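About Metonard

Metonard is a small company that teaches robots to sort and handle everyday goods. We do it by remote control. An operator wears a headset and a pair of gloves, sees what the robot sees, and moves its arms and fingers through the job. We record every run, and the recordings are what the robot learns from.

We started in Brollano with 2 operators and one borrowed room. Today we work from a single floor in Curkevwood, where the robot, the conveyor and the control desks are a few steps apart.

What we work on

Most of our time goes into belt sorting. Goods come down a green conveyor, and the robot stands on the near side with blue bins in front of it. Toilet paper rolls are harder than they sound. They squash, they tip over, and the hollow core gives a finger somewhere to go whether the operator wants it there or not. 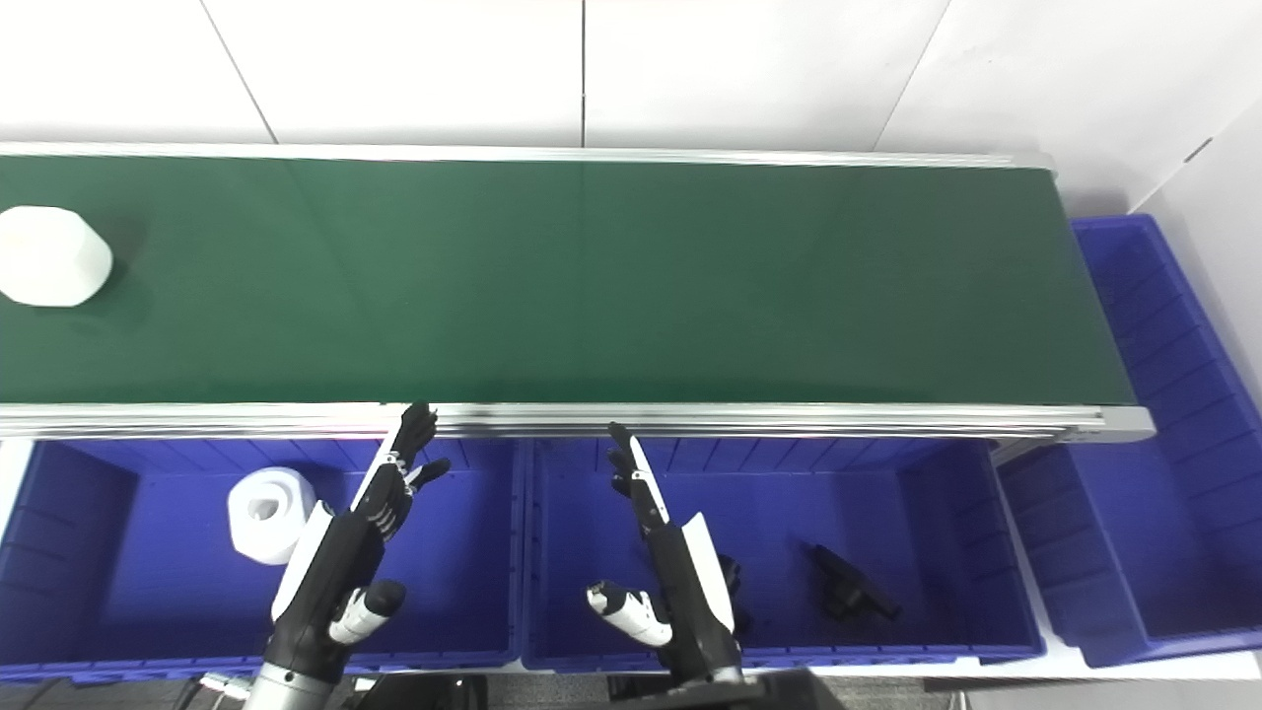 How a session runs

A session is 34 runs. The operator does a few slow ones first to get used to the reach of the arms, then works at a normal pace. Runs with a dropped item are kept and marked, and so are the ones where the operator has to try a grip again. When the session ends, a second person goes through the recordings and trims the start and end of each one.

Our software is called Samuel. It lines up the arm positions with the camera pictures and stores them together. Some customers use Samuel with their own robots, but most send us a task and we record it for them.

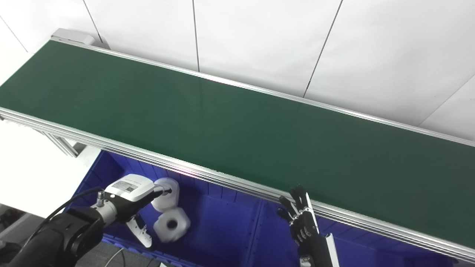 Our longest sorting project so far came to 2312 runs, 718 of them with rolls only. Customers get the full set, including the failed grips, with notes on each session.

We take on new operators every June. You don't need a background in robotics. Training is paid and done on site in Curkevwood.

Page updated 2018-05-10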